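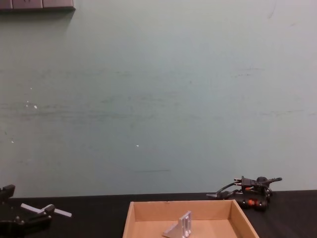 Lakatos wrote on 25th April:
> Are 170 demos of one bracket in one tray really worth more than 170 demos of all sorts of parts? We did the mixed version at Plina and the policy picked up a bit of everything and was good at none of it. I'd like to hear how you split yours before I book more hours on the arm.

Hi all,

Good question, and I went back and forth on it too! For the Dolleo set we do one part per session – the aluminum angle bracket this time – and one part only in the cardboard tray. I move the bracket a little between takes, turn it, lean it on a different side, and that's the only thing I change on purpose. The mixed stuff comes later, in May if the schedule holds.

What hurt us more was my own driving. The first 11 takes went in the trash (I kept stopping halfway to think, and the model learned to stop halfway and think). Now I do 2 dry runs before I hit record, and if I fumble a grasp I keep the take as long as I recover in one go. Those turned out to be really useful – the Lonico baseline had none and it just froze after a miss.

Does anybody trim the idle seconds at the start? I've been leaving 3 in and I'm not sure they do any good.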